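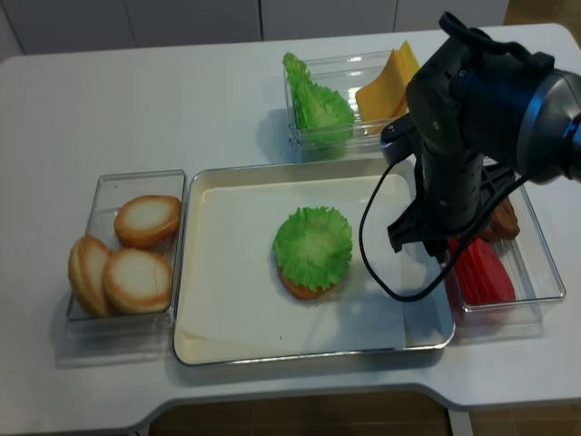
Hi all,

Good news from the burger table! We finished the first block for the Clererus learner, 352 episodes, and the layout has stayed the same the whole way: buns left, lettuce and cheese at the back, patties and tomatoes right, tray in the middle.
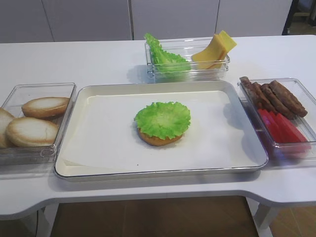
Lettuce on the bottom bun, all three containers in place.

Hawi Tilahun wrote:
> Are you mixing the stacking order or keeping it fixed?
> Zeler got stuck last time because every episode had
> the same order. Also, do you keep the bad grasps?

Mixing it — yes, definitely. We have 5 orders so far, and the operator gets a new one every 20 episodes. Some start with a bun, some with a patty, and the next block looks like this:

1. Tomato straight onto the lettuce, no cheese in between.

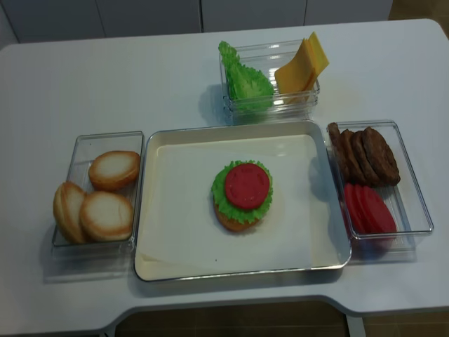

2. Cheese first, then lettuce.

3. Two patties, with the tomato between them.

As for bad grasps, we keep them and tag them. I love these clips! The slices stand so close together that picking just one is a real test, and the wrist view is where you learn the most.

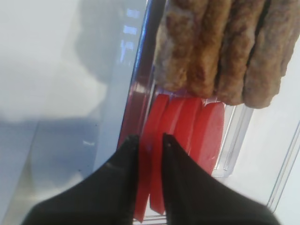

Nigatu trained on the overhead view alone and I'd really like to compare. If anyone on the Wandora side has time in November, I can share the tags and both views.

Oh, and Hawi, please send me your old order list.

Cheers from the lab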